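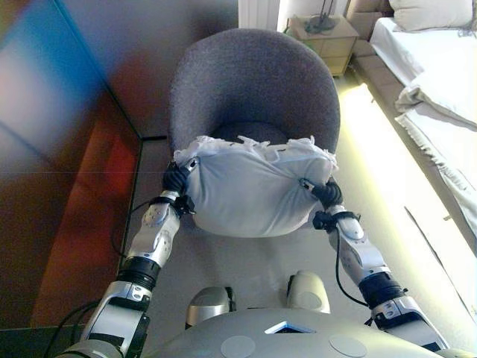
The pillow problem

By the time I arrive at Eltton on Wednesday, the robot has already been making the same bed since breakfast. It has two arms, two grippers and all the urgency of a teenager in half-term. Latifa Mansour, who runs the bedding trials, offers me tea and a stool and warns me that I'll want both.

The task is to get hold of a pillow in its case, lift it with both arms and set it down at the head of the bed, the right way round. A hotel cleaner does it in a couple of seconds while thinking about lunch. Robots have been welding cars for decades, but a car door stays the same shape when you pick it up. A pillow sags. It bulges where you didn't squeeze it, and the loose cloth at the open end flops over whatever the camera was hoping to look at.

The usual answer is to throw practice at the thing. You steer the arms by hand through the job, record it, do it again, and feed the lot to a program that learns to copy you. Mansour's group did that first. They recorded 1,000 lifts, all of them tidy, and ended up with a robot that was excellent at lifting pillows that had been left tidily. Anything else and it would pinch a fold of cotton, raise it with great dignity and leave the stuffing behind.

"It had never seen anybody make a mistake," she says. "So it didn't know what one looked like."

The fix came out of an argument with Kenji Hutchins, her colleague, who had been grumbling that the best operators were producing the dullest recordings. He proposed recording bad starts on purpose. The operator takes a poor grip, one hand too high or both on the same side, and then has to rescue the lift without putting the pillow down. They call the method Platix. Neither will tell me who chose the name.

It meant far less recording. They made 208 rescues, added them to a slice of the old tidy set and trained again. Then came the test, with pillows dumped in the room any old how, on the floor, half off the mattress, wedged beside the armchair. The robot trained only on tidy lifts managed 52 per cent. The one that had been shown how to recover managed 76.

Hutchins is keen that I don't get carried away. It was one room and one make of bedding, and the pillowcases were all white, so he can't say what a stripe would do to it. Satin was tried once, informally. He'd like that left out of the paper, and he hasn't said anything about magazines.

What the numbers don't convey is how odd the better version is to watch. The old one failed briskly. This one takes hold, lifts a little, seems to have second thoughts, shuffles one gripper along the cloth and tries again. I find myself leaning forward on my stool, offering advice.

A rival group at Wenora is trying to do without rescues altogether by putting touch sensors in the fingers, so the machine can feel whether it has hold of stuffing or only cloth. Mansour thinks they may well be right in the long run. She also thinks fingers full of sensors will cost more than an operator with a talent for fumbling, and she has several of those on the payroll.

Next on the list is the duvet cover. I ask how the early attempts have gone, and Hutchins gets up to see about more tea.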